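Sat, folding notes – puffers

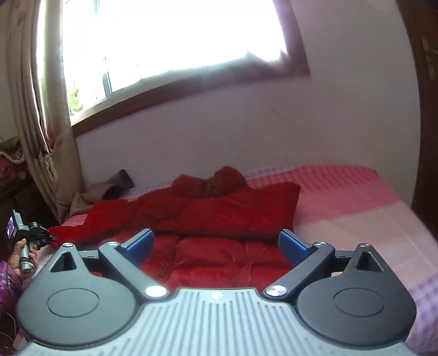

Red quilted one, laid out on the bed, neck to the wall.

Started 9.40, Yolanda Bravo on the stopwatch till lunch. Coats only today, jumpers are still in the Sinlow boxes and can stay there.

Method as per the Trinau sheet: lay flat, smooth from collar down, sleeves in, halve, roll from hem. Fine for thin jackets. With the padded ones the air just moves along to the next panel and you end up chasing it. Tried pressing each row flat before rolling, took 109 seconds. Without pressing 70, but a much fatter roll, wouldn't go in the small bag.

Collar is the main nuisance. Thick stand-up one, comes up in two humps and won't lie down whatever you do at the hem end. Next time fold collar inward first, THEN sleeves. Zip pull sits right at the neck opening so watch it doesnt get rolled into the lining (did that on the second go, had to undo the lot).

Bed is softer than the table at Cidham – jacket sinks a bit when you lean on it, harder to get air out. Try a board under the cover? Ask Zakharchenko if the old cutting board is still about.

Bag sizes: small no good for anything quilted. Medium ok if pressed. Need to order more mediums, pack of 200 is the smallest they do, bit silly but there we are.

Yolanda reckons hem first is wrong altogether and we should roll from the collar. Not convinced. Will do three of each on the same jacket and compare, same person rolling.

To do
– write up times in the shared sheet, inlcuding the bad ones
– find the other medium bags
– collar-first go, before the jumpers come out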